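Home News Products Support Contact

Presbridge opens equipment planning service for firms buying hand-held grippers and robot arms

Last updated: November

Brulthorpe – Presbridge has today opened a planning and budgeting service for small and mid-sized firms that want to buy robot equipment and don't know where to begin. It covers hand-held grippers, bench arms, the stands they sit on and the room they go into. Open to new and existing customers. Bookings are being taken now through Sales.

The service comes in 3 stages and costs £533 for a single site. Firms that go on to order from Presbridge within the same budget year get the full amount taken off the final invoice. Firms that order elsewhere keep the plan and owe nothing more. No tie-in.

Why now? Most of the calls that reach our Sales desk in the autumn are the same call. A manager has a sum left in the budget, or has been told to put a number in for next year, and needs a figure by the end of the afternoon. We send a price for an arm. The price goes in the spreadsheet. Then in spring the arm turns up and there is no money for the bench, the guarding, the calibration boards, the spare finger pads or the training, and the whole thing sits in its box till somebody finds some.

We'd like fewer of those. So would the customers, going by the feedback forms.

What's in it

Stage one is a call, one hour, with the person who will use the kit and the person who will sign for it. Both, please. We ask what the job is, how often it's done, what gets picked up and how heavy, who does it at present. Written notes back the next working day.

Stage two is a site visit. We measure up, check the power, check doors and lift, look at the lighting and the floor. Lighting gets forgotten a lot. Any set-up that relies on cameras will care where the tubes are and whether there's a window opposite. Ventilation too if there's an enclosure going in, and where the air con blows.

Stage three is the plan itself. A costed list in two columns, one for what is needed on day one and one for what can wait. Every line has a price, a lead time and a note of who supplies it, us or otherwise. There is a page for running costs over 4 years, including wear parts, and a page on what to ask any supplier before signing.

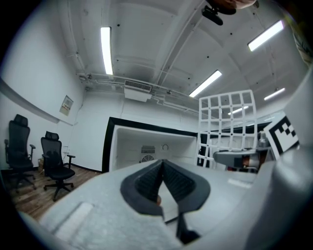

The running costs page is the bit finance teams have asked for most. Purchase price is easy to find. What it costs to keep a gripper going is harder – pads wear, cables get trodden on, mounts work loose and need replacing. For the plan we price a standard pad set per tool per year and let the customer change the number up or down once they know their own usage. Its a simple sum but it has to be in there from the start.

Hand-held first, arm later

The plan will also say when not to buy an arm yet. A good number of customers now start with hand-held grippers only. Staff use them to do the job by hand, with a camera on the tool, and the recordings are used to work out how an arm might do the same job later on. It costs less to get going. It also shows up problems with the job itself before the bigger money is spent, things like parts that arrive in the wrong order or a shelf that's too deep to reach into.

The Hisen starter bundle is priced with this in mind. It is £1,124 and includes one hand-held gripper, a camera mount, a spare set of finger pads, a printed marker board for calibration and the carry case. Camera not included, as many customers already have one they want to use. Bundles are in stock at the Brulthorpe warehouse. Extra pads can be added to the same order and ship together.

For those going straight to an arm, the plan sets out the choice between buying, leasing and a phased purchase over two budget years. We don't push one over another. Leasing suits firms that expect the job to change, buying tends to suit those who know it won't. Phased is popular with colleges and anybody whose money arrives in lumps.

Space

A word on rooms, because it comes up on every call. You don't need a big one. You do need to be able to walk round the kit, reach the isolator, and have somewhere for people to sit that isn't inside the working area of the arm. Plan for storage as well, packaging has to go somewhere and most suppliers (us included) want it kept for returns. If the room is shared with another team, tell us at stage one and we'll put that in the notes.

Low ceilings are fine for most bench set-ups. Overhead camera mounts need checking against pipes and beams before anything is ordered, and we do that on the visit. Floors – any hard level floor is usually ok. Carpet less so.

Common questions from the trial

Presbridge ran the service with a small group of existing customers over the summer before opening it up. Some things that were asked.

Can the plan be used for a grant bid? Yes. The costed list is laid out so it can be attached as it is. We can't write the bid.

Does it cover more than one site? Each extra site is quoted separately, as travel varies a lot.

What if the price of something changes after the plan is issued? Our own prices are held for 90 days. Prices from other suppliers are as quoted to us on the day and we mark them clearly as such. We'd suggest keeping a bit back for those lines.

Is there a version for firms who already have the equipment? Not yet. Under discussion. Let Sales know if you would want it, the more we hear the sooner it'll be looked at.

Do we have to be ready to order? No. Several of the trial firms used the plan to decide to wait a year, and one bought nothing but a better bench.

How to book

Contact Sales by phone or through the form on the support page and quote "planning service". Please have to hand a rough floor plan if you have one (a sketch with measurements will do), the date your budget closes, and a short decription of the job. Phone lines are open from 8.30am to 5pm. Forms sent before noon are normally answered the same day.

Visits before the end of the year are limited and will go in the order bookings come in. Firms with a budget deadline in December should say so on the form and we will try to move the call forward. Stage one calls can be done at short notice, the visit is what takes the time.

About Presbridge

Presbridge supplies gripping tools, bench arms, stands and spare parts to workshops, colleges and light industry from its base in Brulthorpe. It is the maker of the Hisen range of hand-held grippers. Repairs and spares for the range are handled on site.

Notes to editors

Prices given exclude VAT and delivery. The planning service is available in mainland Britain. A sample plan with customer details removed can be had from Sales on request, as can product pictures in a larger size.

Ends

17 shares 2 comments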